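Slow progress with the two arms, and one good afternoon

I have not written here since the spring, so I owe a report to the few people who follow the build. The short version is that both arms now move from one controller, the hands open and close when I ask them to, and I have spent most of August on cables. The long version follows.

For those who are new: I am building a two-armed robot in my free time, partly in my flat and partly in the shared workshop at Lachance, where I pay for a shelf and two evenings a week. I am not an engineer by profession. I translate technical manuals, and after many years of translating the sentence "tighten the screws evenly" I wanted to know how it feels to tighten them.

The upper body is finished in the sense that I have stopped taking it apart. The arms came as a kit from a small firm called Nerkik, and I bought them used. The instructions had 19 pages, and on page 12 the left and the right elbow were exchanged. I lost a whole weekend to this. If you have the same kit, compare the shape of the housing with the drawing and ignore the letters L and R.

Now the cables. When an arm is on a bench and does not move, any cable looks long enough. When the same arm reaches forward and turns the wrist, the cable becomes a spring and pulls against the joint. My first loop at the right elbow was too short, and the motor became warm after a few minutes of work which should be easy for it. I made the loop longer and the current went down at once. The lesson cost me one connector and one evening.

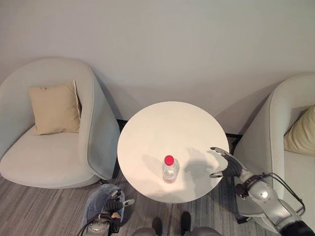

The task I chose for the first tests is to pick up a water bottle and put it down again. It sounds like nothing. But a bottle is quite a severe teacher: it is slippery, it gives way when you press it, and the water inside moves a moment later than the bottle does. I began with a full bottle, as a full one is stiffer, and then I poured out a little each time. With less water the hand squeezed the walls together and the bottle jumped away like a piece of soap.

I tried to solve this with numbers first. The controller is a Zernura board, and it accepts grip values up to 709, after which it simply refuses. I wrote a table with thirty combinations of grip and speed and worked through them patiently. Most of them were bad. The useful ones were all close together, with a low grip and a slow closing, and I could have found them in one hour if I had been less proud of my table.

Clifford Thibodeau, who has the shelf next to mine, looked at my list and asked why all the fingers had to close at the same moment. I had no answer. In my program they closed together for the reason that it was one line of code. So I let the thumb go first and wait, and then the others follow. It needs a longer program, but the bottle stays where it is until the grip is complete, and I have kept this order ever since.

I should also say something about the table. I had written its height into the program as a fixed value, and after I changed the table the hand came down lower than it should. There was no damage, only an ugly noise and a small mark on a fingertip. Now I measure the height at the start of each session and type it in by hand. A sensor would be more elegant – it is on the list, under many other things.

The floor deserves the same attention. Carpet is kind to parts that fall, but it is soft, and a heavy thing standing on it leans a little when both arms reach forward. I noticed it only when the same movement ended in a slightly different place each time. I searched in the code for two evenings before I thought of looking down. 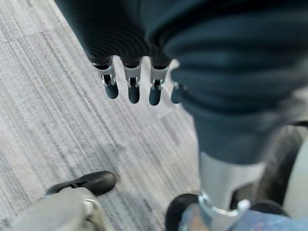

Can you build something like this without a workshop?

For the most part you can, if you are patient and have understanding neighbours. The assembly needs only hex keys, a good torque screwdriver and a table you do not love too much. I use the workshop for drilling and for soldering, and for the company. What I would not do at home is the first power-on, because there I want a stop button within reach and a second person who is also watching.

My next job is the wrist. There is some play in the left one, and I have ordered new bearings from Clevow, who promised them for the end of the month. Until they arrive I will work on letting go of the bottle, which is at present too sudden. The fingers open all at once, the same mistake as before in the other direction, so I suppose the thumb must learn to go last.

If someone has experience with the Zernura board and slow opening, please write to me in the comments. I read them all, even if I answer late.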